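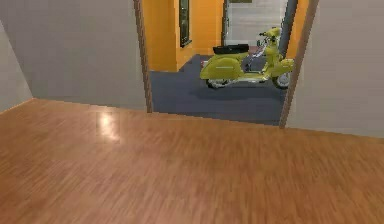
门口停机：Homer 在木地板与深色地毯交界处报 47 号故障的处理

更新于 2023年7月14日
栏目：车间与家用设备维护 / 地面机器人

适用范围

Presen 的 Homer 系列地面机器人，包括清扫版和搬运版底盘。两者共用同一块下视传感器板，故障码含义相同。其他厂家的机器可以参考排查顺序，故障码和菜单名称请查各自说明书。

现象

机器在木地板上行驶正常，进门时停在门洞处，前轮压着两种地面的分界线，随后后退一小段，原地转向，再次尝试，再次停下。重试几次后驱动断电，面板显示 47，语音提示“请将主机移至平整地面”。把机器搬到地毯中间重新启动，有时立刻再报一次，有时能走几步。

Zimuvdale 车间收到的这类报修集中在同一种房间布局：外间铺打过蜡或上过亮光漆的木地板，顶灯在地面上形成一块发白的反光；里间铺深色地毯，中间是敞开的宽门洞。图中的仿真户型属于这种布局，蓝灰色地毯从门洞处开始，里间还停着一辆黄色踏板车。下文提到的外间、里间都按这个户型说。

47 号故障的含义

47 是“悬空保护”，由底部的下视红外传感器触发。传感器向地面发射红外光，回光强度低于阈值时，控制器判断前方没有地面，切断向前的驱动。这个设计用来防止机器从楼梯上掉下去。

深色织物对红外的吸收率高，回光弱，读数与楼梯边缘接近。亮光木地板的问题相反：漆面镜面反射强，正对灯光时读数偏高，斜着经过时又会突然降低。机器从高读数区直接进入低读数区，滤波器来不及跟上，这段突变就被当成台阶边沿。两种地面单独使用都可能没有故障，接在一起才出现。

安全事项，先看这一段

一、不要用胶带、锡纸或白纸片遮住下视传感器。网上流传的这种做法能让机器通过深色地毯，同时也取消了它对楼梯的全部识别能力。遮挡后的机器从楼梯上跌落，整机加上电池的质量足以伤到下方的人。凡是已经贴过遮挡物的机器，先撕掉，擦净残胶，再往下做。

二、检修前关闭主开关，取下 Bogale 电池包。只按面板上的暂停键不够，暂停状态下边刷和驱动轮仍然有可能上电。

三、排查期间通往楼梯、地下室和台阶的门要关好。没有门的地方用实体挡板，挡板高度要高过机器的碰撞缓冲条。虚拟墙不能作为唯一防护，47 号故障出现时地图坐标可能已经偏移，虚拟墙的位置会跟着偏。

四、机器带故障时不要无人值守运行，也不要安排夜间定时任务。

五、里间停有摩托车、自行车等两轮车辆时，先移走，或者在地图上把车辆四周设为禁区，同时放挡板。机器反复倒车转向，可能顶到车轮或者支架。车辆重心高，倒下后果比机器损坏严重。油箱有渗漏的车辆不能与任何带刷电机的设备共处一室，先把渗漏处理好，通风，再谈清扫。

需要的工具

十字螺丝刀，小号
干的无绒布
棉签
异丙醇，少量
吹气球
一张普通白色打印纸，一块黑色绒布，仅用于读数对比
手机或平板，装好 Homer 的维护程序

不要用含硅的光亮剂擦传感器窗口，会留膜。压缩空气罐也不建议，倒置时喷出的液体会使窗口塑料发白。

步骤

1. 查看固件版本。维护程序里进入“设备”，再进入“版本”。低于 2088 的版本没有“地面过渡”选项，先升级。升级时机器必须在充电座上，电量条不能是红色。升级完成后机器会自行重启，重启前不要拔充电座。

2. 导出故障记录。记录区最多保存 200 条，写满后从最早的一条开始覆盖，所以要在试车之前导出。看 47 号故障的发生坐标是否集中。集中在门洞一线，属于本页讨论的情况。散布在整个房间，多半是窗口脏污或传感器本身的问题，做完第 3 步和第 4 步就可以送修，后面的步骤没有意义。

3. 清洁窗口。断电，取下电池包，把机器翻过来放在软垫上。先用吹气球吹掉浮灰，再用棉签蘸少量异丙醇，由窗口中心向外擦。地板蜡会在窗口上结一层灰白的膜，干布擦不掉。擦完晾干再装电池。前缘的几个窗口脏得最快，靠近驱动轮的窗口常常缠着地毯绒毛，用镊子夹出，不要用刀片刮。

4. 读数对比。在维护程序里打开“下视原始值”。机器架空时读一次，白纸上读一次，黑绒布上读一次。正常的传感器三次读数之间有明显差距，架空时最低。若黑绒布与架空的读数几乎重合，说明发射管老化，更换传感器板。只有一路异常的，检查该路插头，搬运版底盘的插头容易在颠簸中松脱。

5. 现场读数。把机器先后放在木地板的普通区域、反光最亮的区域、地毯上、以及两种地面的分界线上，各读一次并记下。开灯读一组，关灯再读一组。如果关灯后木地板的读数趋于一致，灯光是诱因之一，跳到后面“灯光与地面”一节。

6. 开启“地面过渡”。在维护程序里选“地面”，新建一条过渡线，沿门洞的地面分界画，两端画到门框为止，不要延伸到房间里面。开启后，机器在过渡线附近会降速，并延长滤波时间。楼梯口、平台边缘、有落差的门槛一律不能画过渡线。程序不会检查用户画的位置是否合理，画错了不会有提示。

7. 调整阈值。只有第 6 步无效时才做。“悬空阈值”出厂值为 11，每次降一格，降完立刻做第 8 步的边缘测试。测试不通过，恢复上一格。阈值改动对整张地图生效，不局限于门洞，因此同一层有楼梯的住宅不建议改。

8. 边缘测试。找一张稳固的矮台，台下铺厚垫，人站在机器前方侧面，双手随时能接住机器。让机器以慢速模式驶向台边，从正面、左前、右前三个方向各做一遍。机器必须在前轮越过台边之前停住。任何一个方向没有停住，判定为不合格，恢复出厂阈值，停止使用，送修。不要在真实楼梯上做这个测试。

9. 试车。清空门洞附近的地面，从外间驶入里间，再原路返回，开灯和关灯各走一遍。斜着进门也要走，直着能过而斜着不能过的情况很常见，斜行时只有一侧的传感器先看到地毯，左右读数相差大，更容易触发保护。

灯光与地面

反光区正好落在进门路线上时，可以采取以下办法，成本从低到高：

调整灯的角度或换成带磨砂罩的灯，让反光移开路线。
在机器运行时段关掉外间顶灯。Homer 的导航不依赖可见光，关灯不影响建图。
停用高光蜡，改用哑光的地板护理剂。旧蜡要先除净，直接覆盖容易起花。
在门洞处加一条浅色、哑光的低过渡条。过渡条两侧要有坡，与地面贴紧，不能翘边。翘起的压条会卡住边刷，还会绊人。

深色地毯上铺浅色小垫的做法不推荐。小垫会被驱动轮推皱，卷进主刷，随后报的是另一个故障码，主刷电机过流，严重时烧断保险。

禁区怎么画

两轮车的轮廓对激光测距不友好。激光高度上扫到的往往只有轮胎和脚踏板以下的一小部分，机器认为的车比实际的小，座椅后部、车把这些向外伸出的部分不会出现在地图上。清扫版机身矮，一般从下面过得去；搬运版带立柱，立柱会碰到车把。画禁区时以车身的最大投影为准，四周再留出一个机身的宽度。车头靠近门框的一侧要特别看一下，剩余通道太窄时，机器会反复尝试挤过去，每次都在地面分界线上转向，47 号故障的次数随之上升。遇到这种情况，把车往里间深处挪，比改任何参数都有效。

车辆挪动之后，禁区不会跟着动，要重画。地毯上的小件物品也要收走，尤其是车尾后面、从门口看不全的位置。

常见误操作

故障后直接拖着机器走。驱动轮断电后处于制动状态，硬拖会损伤减速齿轮，要提起来搬。

反复重启直到通过。每次重启都会清掉滤波器的历史值，偶尔能混过去，下次照样停。重启还会让里程计归零，搬动过的机器在原地图上定位偏移，接下来的路线都不可信。搬动后应放回充电座，从充电座重新出发。

把地毯模式当作过渡设置。地毯模式只管吸力和主刷高度，与悬空保护无关。

更换传感器板后不做标定。新板装好以后，要在维护程序里运行一次“平地标定”，地点选哑光、浅色、水平的地面。在反光木地板上标定，会把偏高的读数写成基准，之后机器在地毯上几乎必报 47。

记录表

送修时请一并提供下列内容，没有的项目留空：

机型与版本号
故障记录导出文件
第 4 步三次读数
第 5 步现场读数，注明开灯或关灯
过渡线与禁区的地图截图
阈值是否改过，现值
传感器窗口是否曾被遮挡，用的什么材料
外间地板的漆或蜡的类型
里间地毯的颜色和绒高

补充：一月份的返修件

一月份 Zimuvdale 车间收到一台搬运版，报修原因为进门停机。拆检时在前缘窗口上发现残胶，机主承认贴过锡纸，撕掉后没有擦净。残胶对红外有散射，读数忽高忽低，平地上也会报故障。窗口用异丙醇清洗后读数恢复，但塑料表面已有划痕，最后连同窗口盖一起更换。该机的悬空阈值也被调低过，边缘测试三个方向中有一个没有停住，恢复出厂值后复测合格，门洞处改用过渡线。

Bogale 电池包在这台机器上没有发现异常，触点有轻微发黑，用干布擦过后装回。触点发黑与 47 号故障无关，出现掉电重启时再查。

相关页面

Homer 主刷过流的排查
充电座对位失败
地毯绒毛缠绕驱动轮的清理
搬运版立柱松动与紧固顺序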